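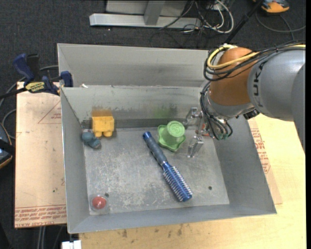 What should you do with a bin of mixed household odds and ends before you sort it?

Tip it out onto a hard, flat surface and spread the pieces until none of them touch.

Speaker notes, Imre Virág. Sorting small goods at the Grecu reuse depot. Slot is 40 minutes including questions.

Slide 1. Title only. Wait for the door to close. Mention that the handout has the category sheet on the back.

Slide 2. What comes in. Toys, grooming items, plastic containers, single parts that belonged to something larger. August is the heaviest month for us. Mixed lots arrive in tubs of up to 400 pieces. A tub that size is split before anyone sorts it.

Slide 3. The surface. We use open-topped sheet-metal bins. Grey metal gives decent contrast against most coloured plastic. Scratches and scuffs are normal wear and do not matter for sorting. Two points to make here:
Clear plastic is the hard case. A clear rounded container on pale grey metal is easy to overlook unless there is something coloured inside it, such as a red ball.
Metal walls reflect. A yellow block near the back wall throws an orange-yellow blur onto the metal. New sorters sometimes reach for the colour before the object.

Slide 4. Spacing. Leave a hand's width between pieces where the bin allows. Long items go down first, on the diagonal if they are awkward. A round hairbrush takes more floor than its weight suggests. Small toys can go to the corners. Check the corners last and check them twice.

Slide 5. Category sheet. Read the headings aloud, then go through the exceptions.
Toys: blocks, figures, soft-edged shapes. If in doubt, toy.
Grooming: brushes and combs. Bristled items go in their own tray and are washed separately. Pull hair out before washing. Pale bristles show residue, dark ones hide it, so run a comb through both.
Containers: anything that closes. Open it. Contents are sorted as separate items.
Unknown: pieces with no obvious use. Cup-like shapes with a wavy flange are the usual argument. Could be a mould, could be a toy, could be a part. Put it in Unknown and move on.

Slide 6. Time limits. Allow 7 seconds per piece. Past that, it goes to Unknown. The Unknown tray is reviewed at 2 p.m. by whoever has the Cernon list, which is the printed catalogue of part shapes. If the list has been borrowed, ask at the Prumeck counter.

Slide 7. Scraps. Bits of paper and film collect on rims and ledges. Wipe the rims between lots. Do not sweep scraps into the main compartment, they end up in the toy tray.

Slide 8. Labels. Utau labels on the short side of the tray, category first, lot number second. Pencil only. Marker comes off in the wash and stains the next batch.

Slide 9. Faults we still have. Small blue and grey toys get missed against grey walls more often than any other colour. We tried a white liner. It helped with those and made the clear plastic worse. Currently no liner, second look at the walls instead. Ask if another depot has tried black.

Slide 10. Questions. If asked about electrical goods: separate process, not covered today. If asked for the category sheet as a file, take an email address. Leave the sample trays out for people to handle, and collect the Cernon list before leaving the room.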